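Cistness Hand-Held Gripper: Home Build Guide
Section 5. Box Picking Practice

Revision: August 13, 2024
Maintained by Dilruba Akanda

This section covers the first handling exercise after the fingers have been fitted and the jaw travel has been set (Section 4). The operator works by hand over an open cardboard box of mixed household goods. Run the exercise before starting any recording with the Ivance logger.
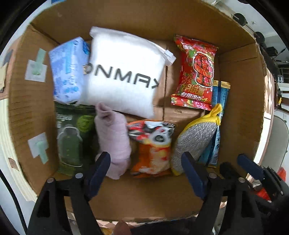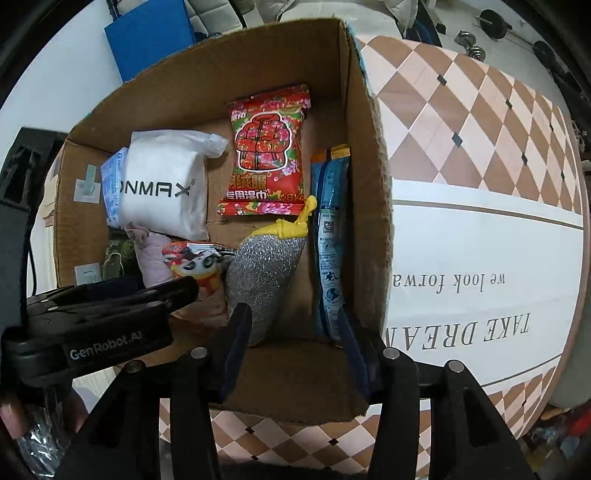
Figures 5-1 and 5-2. Gripper fingers at the open box, with mixed packaged goods inside.

5.1 Before you start

Set the box on a flat surface with all of its flaps clear of the opening. A box with a torn edge can be used if the walls still stand without support. Choose goods that differ in stiffness and surface: soft packs, slick wrappers, fabric, and at least one item that gives under pressure, such as a scrubber or sponge.

Leave bare cardboard between some of the items. A box filled to the top does not give the fingers room to open.

CAUTION: Do not use glass, blades, aerosol cans, or open liquids. Keep the free hand out of the box while the jaws are closing.

5.2 Procedure

1. Check that the finger pads are seated flat and that no adhesive shows at the edges.
2. Open the jaws fully. Confirm that both fingers reach their stops without binding.
3. Lower the fingers into the box until the pads are level with the middle of the item. Keep the gripper body above the front wall.
4. Close slowly until both pads touch the item. Pause, then add pressure until the item no longer slides.
5. Lift straight up until the item clears the walls. Hold for five seconds.
6. Lower the item to a different spot in the box and open the jaws before moving away.
7. Repeat for each item, then turn the box a quarter turn and start again from step 3.

NOTE: Zip bags and soft pouches should be gripped across the body. Gripping at the seal lets the contents swing and will pull the pads out of line.

NOTE: Long, narrow packets lying against a wall are easier to pick if one finger goes between the packet and the cardboard. Do not force the finger into the gap.

5.3 Load and wear

The Stindatel linkage is set up for items of up to 900 grams. Above this the pins begin to bend, and the jaws will not close evenly afterward.

After each session, wipe the pads with a dry cloth and check every pin for side play. A loose pin must be replaced before the next session. The Wickramasinghe pin set fits both fingers and needs no drilling.

5.4 If the item slips

Item turns in the jaws: the pads are gripping off center. Open, move along the item, and close again.

Item drops during the hold: check the pads for dust or cardboard fiber. If they are clean, go back to Section 4 and reset the closing distance.

One finger touches first: recenter the gripper over the item. If the fault remains on a second item, check the linkage on the slower side for drag.

Continue with Section 6, Trigger Spring Adjustment.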